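수면 요금

질레리어에서 수면 보험이라는 걸 팔기 시작한 것은 6월이었다. 잠을 못 잔 밤마다 돈을 준다고 했다. 나는 믿지 않았다. 잠을 못 잔 사람에게 돈을 주는 회사가 망하지 않으려면 누군가는 아주 잘 자야 하는데, 내 주변에 그런 사람은 없었다.

아내는 벌써 가입서를 뽑아 왔다. 클리섬우드로 이사 온 뒤로 아내는 새벽 세 시면 눈을 떴고, 부엌에 나가 물을 마시고, 라디오를 작게 틀었다. 나도 그 소리에 깼다. 그러니 우리 집은 한 달이면 본전을 뽑는다는 것이 아내의 계산이었다.

"약관은 읽었어?"

"당신이 읽을 거잖아."

맞는 말이었다. 나는 식탁에 앉아 약관을 읽었다. 글씨는 작았고 같은 말이 세 번씩 나왔다. 제8조에 따르면 '잠을 못 잔 밤'은 가입자가 스스로 잠을 못 잤다고 느끼는 밤이 아니라 회사가 그렇게 판정하는 밤이었다. 판정은 코스트브리지에 있는 사무소에서 한다고 했다. 강 건너 사무실에 앉은 사람이 우리 집 새벽을 어떻게 안다는 건지는 적혀 있지 않았다. 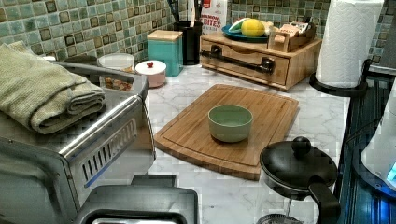
그래도 결국 서명을 했다. 석 달 치 보험료가 3,114크로네였고, 아내는 그 돈이면 병원 두 번 값도 안 된다고 했다. 나는 병원은 적어도 의사 얼굴은 보여 준다고 대꾸했다. 아내는 웃지 않았다.

며칠 뒤 작은 상자가 왔다. 안에는 베개 밑에 넣는 얇은 판과 '산나'라는 이름이 찍힌 안내장이 들어 있었다. 산나는 상담원 이름인지 판의 이름인지 분명하지 않았다. 전화를 걸었더니 여자 목소리가 받았다.

"산나입니다. 어젯밤엔 잘 주무셨네요."

"못 잤는데요."

"기록에는 잘 주무신 것으로 되어 있습니다."

"판을 오늘 받았습니다. 아직 상자에 있어요."

잠시 말이 없었다. 종이 넘기는 소리가 났는데, 그 소리도 녹음 같았다.

"상자 안에서는 아주 조용하셨습니다."

나는 전화를 끊고 아내에게 그대로 옮겼다. 아내는 내가 지어낸 말이라고 했다. 그날 밤 판을 베개 밑에 넣었다. 세 시에 라디오 소리가 났고, 나는 누운 채로 천장을 보았다. 억울해서라도 더 또렷하게 깨어 있으려고 했다.

아침에 결과가 왔다. 81점, 숙면.

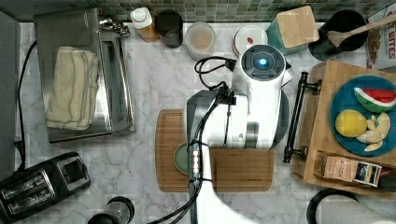
아내의 점수는 더 높았다. 우리는 그 점수를 두고 다투었다. 아내는 어쩌면 우리가 생각보다 잘 자고 있는지도 모른다고 했고, 나는 그럼 새벽에 물을 마시는 사람은 누구냐고 물었다. 아내는 한참 생각하더니 자기는 요즘 라디오를 튼 적이 없다고 했다.

그럴 리가 없었다. 나는 매일 밤 들었다. 날씨를 읽어 주는 남자 목소리와 그 뒤에 나오는 느린 왈츠까지 외울 정도였다.

9월에 해지를 신청했다. 환급금은 2,611크로네였다. 거의 8할을 넘게 돌려준 셈인데, 나는 그게 더 수상했다. 내가 아는 보험 회사는 그렇게 돈을 돌려주지 않는다. 판은 반송하지 않아도 된다고 해서 서랍에 넣어 두었다.

그날 밤에도 세 시에 잠이 깼다. 옆을 보니 아내는 입을 조금 벌리고 자고 있었다. 부엌 쪽에서 왈츠가 들렸다. 나는 일어날까 하다가, 내일 아침에 판을 다시 꺼내 볼 생각을 하며 이불을 끌어 올렸다.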